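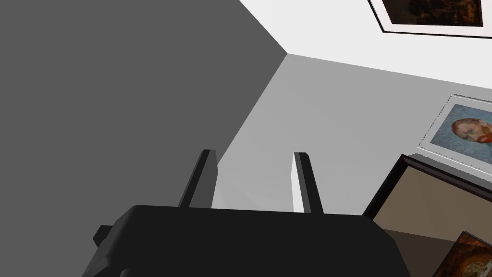 Olmedo objected that a blog tour leaves no trace in a reader's memory of the novel itself, and that any measured effect on reviewing would therefore belong to the host blog and its habits. We take the objection seriously, and the coding scheme in this section was revised to meet it.

4.2 Reader reviews of serialised fantasy

The corpus consists of 282 reader reviews of the Tarkside novels, a self-published fantasy series issued in instalments. Reviews were collected up to August 25, 2018. Those shorter than 30 words were excluded, as were reviews posted by accounts that had also hosted a promotional stop for the series.

Each remaining review was coded by Pastor and Aguiar for seven features, among them reference to an earlier instalment, comment on the magic system, and direct address to the author. Disagreements were settled by discussion. Where no agreement was reached, the feature was recorded as absent — a conservative choice that lowers the totals for direct address in particular.

Direct address clustered in reviews of the closing instalments. Reviewers who had followed the series from the start tended to write to the author about delays and the handling of favourite characters, and seldom summarised the plot. Newer readers did the reverse. Peñalver's earlier study of the Graromwood cycle reported a similar division in the behaviour of its readership, although her sample was drawn from a moderated forum and the two sets are not directly comparable.

Figure 2. Gripper, rendered view.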